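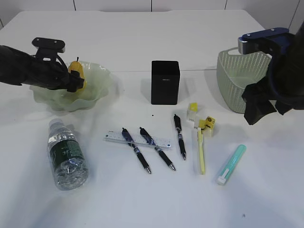

4.3 Working rules for tabletop sorting

These rules apply to every Stedo cell with one or two arms over a shared table. Read section 4.2 first if the arms have been moved or remounted.

1. Set the arm speed to 50 percent or lower for any new layout. Go up to 70 percent only after a full run with no stops.

2. Keep hands, sleeves and badge cords out of the reach of both arms while the drives are on. To straighten an item, press Hold and wait for the steady light.

3. Give each arm its own side of the table in the Zones menu. Only one arm at a time may enter the middle zone.

4. Set the grip force for the most fragile item on the table, glass included. Fruit uses grip level 7.

5. Lower the gripper straight down over long, thin items. Do not drag them sideways across other items.

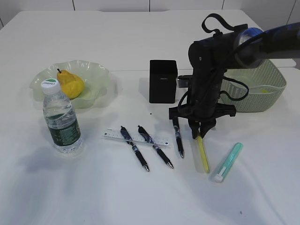
Figure 4-6. Gripper lowered at a pencil, pens and ruler alongside.

Note: Pens that lie across a ruler count as stacked items. Take the pens first, then the ruler.

CAUTION: Close all bottle caps tightly before a run. If liquid reaches the table, press Stop, switch off the drives and dry the surface before you restart.

6. Check that cables at the wrist do not catch on baskets or boxes when the arm turns. If they do, move the basket and teach its position again.

7. At the end of the shift, park both arms and wipe the finger pads with a dry cloth. Enter any stops in the cell log under code 19.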